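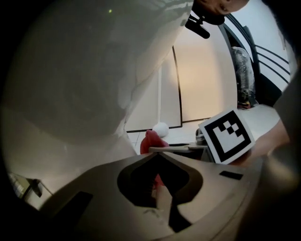 Homa Moradi would like it noted that she reported the slow drain in September and got a bucket. Noted, Homa. The bucket passed inspection.

Restroom and Washroom Safety Checklist
Nelitz Building, second floor
Inspected 2018-01-19 by Mehrangiz Kermani

1. Floor dry and free of trip hazards: PASS
The mat by the door curls up at one corner. I pressed it flat. It curled up again while I was writing this.

2. Toilets secure, no rocking: FAIL
Stall 2 leans left when you do. Tighten the floor bolts and check the wax ring while you're down there.

3. Hot water temperature at tap: FAIL
Too hot for hands, fine for tea. Turn down the mixing valve and retest.

4. Grab rails: PASS
Solid. Best thing in the building.

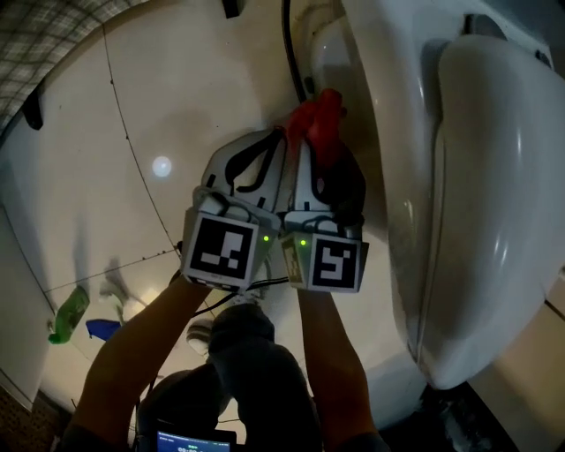 5. Door locks open from outside in an emergency: PASS
Tested with a coin. Saeed Rezaei was inside at the time and has accepted my apology.

6. Cleaning products locked away: FAIL
The cabinet was locked. The key was in it.

7. Exhaust fan: PASS, barely
Holds a sheet of tissue against the grille if you believe in it. Clean before the next visit.

8. Lighting: PASS
One tube hums. Humming is not on the form.

9. Emergency pull cord reaches the floor: FAIL
Somebody has tied it up in a neat bow. Untie it and leave it untied.

Work order 473 covers items 2, 3 and 9. Item 6 needs a hook in the office and a word with Ilídio.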